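Notes on collecting grasp demonstrations in simulation, since a few of you asked how the Stolwood set is being put together. Thread.
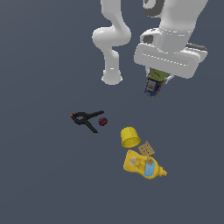 Target for this round is 2000 accepted episodes. We stand at 592 as of Friday. An episode is one clutter reset, one instruction, one pick, one place. Anything longer gets split before it goes into the set.

Objects are dropped from a random height and left to settle. If anything is still moving after 2 seconds of sim time, the layout is thrown out and redrawn. This costs less than debugging a policy that learned to wait.

Plain surface for now. Textures and lighting get randomized at render time from the stored states, so one teleop session gives several visual variants. Do not count those variants as separate episodes. I have reviewed papers that did.

Instructions are templated: "pick up the can," "pick up the clamp," and so on. Kanyarat Pongsiri is rewriting a subset by hand, as the templates have very little variety in verbs. Her versions are shorter than mine and the language encoder seems to prefer them.

Cans are easy for a parallel gripper. Approach from above, close, lift. Tilt in hand is allowed as long as the object stays clear of the surface for the full hold window. I used to reject tilted grasps and lost a lot of usable data that way.

Clamps are the worst class. The collision mesh was a convex hull until November, so the fingers were closing on air between the handles and the simulator called it contact. Redone with convex decomposition. Every clamp episode from before the fix is gone.

Balls roll. Rolling friction was left at zero in the default config. Check yours.

Bottles on their side need a wrist rotation to line up with the narrow axis. Operators skip it when tired and push the bottle instead. I flag any episode where the target slides before the fingers close, then watch those by hand – almost 100 so far.

Failures are kept, in a separate split with a reason code. The Jormont baseline trains on successes only. Ours will be run both ways with the same seeds.

Storage: joint states, gripper width, object poses and the instruction string, all at control rate. Images are rendered later on the Górecki machine overnight. Loader is a fork of Flulico with the frame-skipping removed.

Next up is the placing half. Release height is logged but not yet checked against anything.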